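Setting Up the Pick Exercise in Simulation: Notes for Club Members

Ornstead Robotics Club, arm group
Johanna Sutter
Last revised 29 September 2019

This page covers the first pick exercise of the season. It assumes you have already installed the simulator on your club laptop and can open the default workcell without errors. If you can't, go back to the install page first. The exercise takes one meeting for most pairs.

You will load a cluttered workcell, pick one target object from a cabinet top, and log the result in a form that the scoring script can read. The arm is the Panda model with the parallel gripper. We do not use the vacuum tool until after the July break.

What you need

The Tilleck scene pack, unpacked into your home folder
The Lindex control library, version 2
A joystick or the keyboard teleop window
Your pair number, from the sign-up sheet

Step 1. Load the scene

Start the simulator and open the scene list. Choose the cabinet scene. The loader asks for a seed. Enter 2736. Every pair uses this seed for the first run so that the results can be compared. After that you may enter any number you like.

The seed sets the wall and floor finish, the position of the cabinet, and the choice of clutter. The clutter comes from a general object library and the objects have nothing to do with each other. Leave them where they load. Moving or deleting clutter voids the run.

The target for this seed is the red chili pepper. Its name in the object tree is target_0. Select it once in the tree and check that the highlight lands on the pepper.

Step 2. Check the two views

The simulator renders a fixed view and a wrist view. Open both before you move anything. The fixed view is for the path of the arm and for clearance to tall objects. The wrist view is for the last part of the descent and for lining up the fingers. Beginners tend to drive the whole pick from the fixed view, and they miss to one side.

In the wrist view the fingers appear in the same place at all times, so they can be used as a ruler. Open the gripper all the way and note where the pads sit. The object should be between them before you go down.

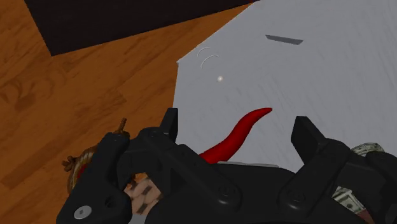

Set the wrist rotation next. For a long, thin object the fingers should close across the narrow direction. If they close along the length, the object will tip or spin when the pads touch it. Rotate the wrist in small steps and stop when the line between the two pads crosses the body of the object at a right angle. On a curved object, use the direction of the part you plan to grip and ignore the tip.

Pick a grip point on the thicker half. The collision mesh is coarse at the thin end, and the contact solver gives poor results there.

Step 3. Approach from above

Switch teleop to Cartesian mode. Set the speed scale to 26 percent. Higher values are fine for travel but make the descent hard to stop.

Move sideways first, at a safe height, then descend. Do not combine the two moves. Combined moves are the usual cause of contact with the clutter, and any contact above the force limit ends the run.

Keep the gripper vertical. The tool readout shows tilt on two axes, and both should stay near zero. If the tilt drifts, press the level key and wait for the arm to settle before you continue.

Pause when the fingertips are just above the object. Look at the fixed view and check three things: the fingers are over the target, the wrist is clear of anything tall behind it, and the elbow is not near a joint limit. The joint limit panel turns yellow before it turns red. Yellow is allowed.

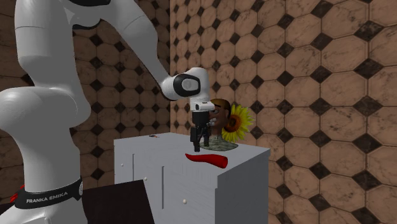 If a tall object is close to the gripper body, back up and come in with the wrist turned by a half turn. The finger direction is the same either way, but the housing is not symmetric and one of the two positions may give more room.

Step 4. Close and lift

Lower the tool until the pads are level with the middle of the object. Touching the cabinet top with the fingertips is a fault, so leave a small gap. Close the gripper with the force preset at 4. The preset is a level from the Lindex settings file and has no unit.

Wait for the gripper state to read HOLD. If it reads CLOSED, the fingers have met with nothing between them. Open, go up, and start again from the wrist rotation in Step 2.

Lift straight up at the same speed scale. Hold at the top until the timer in the corner stops. The run is then written to disk.

Step 5. Save the log

Logs go in the folder named after your pair number. The scoring script reads the seed, the contact list, the tilt record and the final gripper state. It does not read your notes, but write them anyway. Put in the grip point you chose and the number of attempts.

Common faults

The pepper slides when the pads touch it. The tool was off center and one pad made contact first. Correct in the wrist view and repeat.

The arm stops during travel with no message. The Cartesian path ran into a joint limit. Switch to joint mode, move the elbow away from the limit, and switch back.

The wrist view is black. The view was opened before the scene finished loading. Close it and open it again.

The scoring script reports a missing target. The scene was loaded without a seed, or target_0 was renamed.

Pairs who finish early can run the same steps with the Gasser planner in place of teleop. Load the planner from the tools menu, give it the grip point from your notes, and compare its tilt record with yours. Save that log under the same pair number with the letter g at the end.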